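Building a hand-held parallel gripper with printed linkages
Part 3: Pads, calibration and first sorting runs

Written by Dougal Morrison
Last updated 17/05/2026

Parts 1 and 2 covered the printed body, the trigger and the camera bracket. By this point you should have two complete grippers that open and close by hand, with the camera plugged in and recording to the laptop. If the fingers still bind at any point in their travel, go back to the shimming section of Part 2. Pads will hide a stiff linkage for an hour or so and then it comes back worse.

What you need for this part

Two pairs of finger pads, cast or cut
Silicone contact adhesive, the type sold for swimming goggles and wetsuits
Isopropyl alcohol and lint-free wipes
320 grit wet and dry paper
M3 screws and medium threadlock
A 2 mm hex driver
Digital calipers
A printed calibration board, glued to something flat
A shallow open box and a dozen or so soft household items

The Rotelo driver board from Part 1 is only used for the trigger encoder. There is no motor in this version. Your finger does the work and the encoder records how far the jaws have moved.

Step 1. Prepare the finger tips

The tip faces come off the printer with visible layer lines. Leave some of that texture in place. Sand in one direction with the 320 paper until the high ridges are gone, wipe with alcohol, and leave to dry for ten minutes.

Check the angle between the two tip faces with the jaws fully closed. They should meet along their whole length. If they touch at the front first, the linkage screws nearest the tip are overtightened. If they touch at the back first, the printed stop in the body is too tall and needs a light filing.

Step 2. Fit the pads

I have tried three pad materials. Smooth silicone sheet grips hard plastic well and is poor on knitted fabric. Neoprene is fine on fabric and wears through at the corners. The textured pads cast from the Flallby mould are the ones I have stayed with. The mould file is in the download from Part 1, in the folder called pads_v4.

Apply a thin film of adhesive to both surfaces and wait until it is tacky. Press the pad on from the back edge towards the front so that air is pushed out as you go. Close the jaws on a folded sheet of baking paper and hold them with a rubber band. Leave overnight.

Trim any pad that overhangs the tip by more than 1 mm. A small overhang at the front is useful for getting under flat items. An overhang at the side catches on everything.

Step 3. Tighten the linkage

Each finger linkage has two screws that matter. Remove one at a time, add a drop of threadlock, and refit until the joint has no side play but still falls under its own weight. Do both screws on one finger before starting the other.

Threadlock attacks some printed plastics. PETG has been fine here. Mayuree Chaiyaporn built hers in ABS and had cracks round both holes within a fortnight, so if you are using ABS, use nylon-insert nuts instead.

Step 4. Set the encoder range

Connect the gripper and open the serial monitor. With the jaws closed, note the reading. With the jaws fully open, note it again. On my left-hand unit these are 13 and 1275. On the right-hand unit they are 13 and 1383, the difference being down to where the magnet sits on the shaft.

Put the two values in the settings file for each unit, under jaw_min and jaw_max. Do not copy mine. Work the trigger slowly from one end to the other and watch for jumps. A single jump at the same place every time is a magnet sitting crooked. Jumps all over the range are a loose connector.

If the closed reading drifts upward over a session, the pads are compressing. Let them recover for a few minutes and read it again. New pads settle after a day's use, and the range should be set a second time then.

Step 5. Calibrate the camera

Fix the focus before you start and tape the ring. Record the calibration board at various distances and angles, keeping it still for a second in each pose. Include some poses where the board fills the corners of the view. The finger tips must be visible in the recording, as their position is used later to locate the jaw centre.

Run the calibration script and look at the reprojection error. Under half a pixel is good. Over one pixel usually means the board is not flat, and no amount of extra recording will put that right. Eduardo Catacutan mounts his on a ceramic wall tile, which seems a sensible way of doing it.

Calibrate both units even if the cameras came from the same batch.

Step 6. Lay out the first task

Start with soft things on a soft surface. Hard objects on a hard table punish every small error in height, and you will spend the first evening knocking chips off your finger tips. A made bed is a good height to work at if you sit or kneel beside it, and the mattress gives way when you come in too low.

Place the open box within easy reach of both hands, with the items spread between you and the box. Keep the items apart at first. Pick up one, carry it over the near edge of the box, lower it inside, and only then open the jaws. 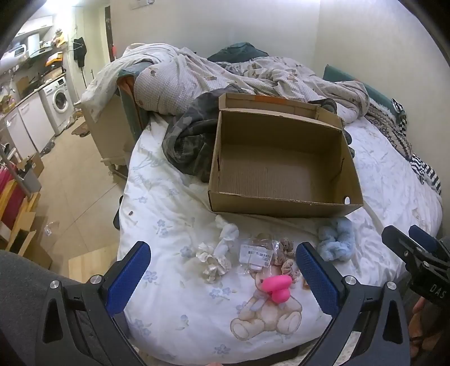

Fig. 7. Box on the bed, with scrunchies and other small items on the sheet in front of it.

Hair scrunchies are the best beginner's item I have found. They can be gripped from almost any direction and they differ enough in thickness to exercise the jaw range. Fluffy ones need a firmer squeeze, as the pads close on the pile before they reach the band. Clear plastic bags are harder. The pads slide unless you take the bag at a fold or a corner, and reflections can upset the tracking.

A patterned sheet is a help. The position tracking works by following features from one picture to the next, and plain white bedding offers very few. Printed flowers, folds, a checked cloth over the side and general household clutter in the background all give it something to hold on to. The cleanest room in my house gave the worst tracks.

Printed bedding does have one drawback. If an item is lying on a printed figure, a detector trained on too few examples may take the print for part of the item. Move the item about between runs so that it is recorded against both printed and plain areas.

Step 7. Record a run

1. Start the laptop recording and wait for both status lights to go steady.
2. Hold both grippers pointing at the box for two seconds. This gives the tracker a clean start.
3. Squeeze both triggers fully, then release. The spike in the two encoder traces is used to line up the clocks.
4. Move the items into the box one at a time.
5. Return to the starting position and squeeze both triggers again.
6. Stop the recording.

Work at half your natural speed. Fast wrist turns blur the picture, and the tracker loses its place for longer than the blur itself lasts. If you drop an item, pick it up and carry on. Recovered drops are worth keeping provided you mark them in the log.

Try to use both hands. It is natural to do everything with the favoured hand and leave the other hovering at the side, where it contributes nothing to the recording. For the scrunchies, take the left half of the layout with the left gripper and the right half with the right. Larger or floppy items can be lifted with both.

Step 8. Check the recording

Open the run in the viewer and look at three traces: left jaw, right jaw and height above the surface. Each pick should show the height falling, the jaw closing, and the height rising, in that order. A jaw that closes while the height is already rising is a missed pick or a drag.

A typical run of mine comes out at 679 frames after trimming. Very short runs generally mean that the trimming script has mistaken a pause for the end. Lengthen the pause_limit setting and run it again on the untrimmed file.

Delete runs where tracking was lost for more than a second – they cannot be repaired and will spoil anything trained on them.

Faults

Jaw reading freezes partway through a run. The ribbon cable is being pinched by the trigger. Route it along the outside of the handle. Nélida Mansilla's revised handle has a groove for this and is a straight swap for the original.

Pad peels at the front corner. Adhesive was too wet when the pad went on, or the tip was sanded too smooth. Clean off completely and start again. Topping up with superglue makes the corner brittle.

Item stays stuck to the pad when the jaws open. Common with new castings. Dust the pads with talc and wipe it off.

Fingers catch on knitted fabric or loose weaves. Look for a screw head standing proud of the linkage. File the head or countersink the hole.

Height trace steps up or down suddenly. The tracker has lost its place and found it again somewhere else. Slow down, and put more patterned material in view.

One unit heavier than the other. Check that both have the same bracket. The Skerholm bracket in the first download was solid and the later one is ribbed.

Notes on the box

Use one with sides shallow enough that your knuckles clear them when the tips are at the bottom. Flaps can be folded down, cut off or left standing, but keep them the same for a whole set of runs. If the box slides about, put a book under the sheet on the far side of it.

Change the box position slightly every few runs. A hand's width is enough. Sets recorded with the box in one fixed place look very good in testing and fail as soon as it is moved.

Part 4 deals with exporting the runs and replaying them on the Rahman desktop arm, including the adapter plate for mounting the same fingers. Aurelia Lazăr is checking the plate drawings and the page will go up when she has finished.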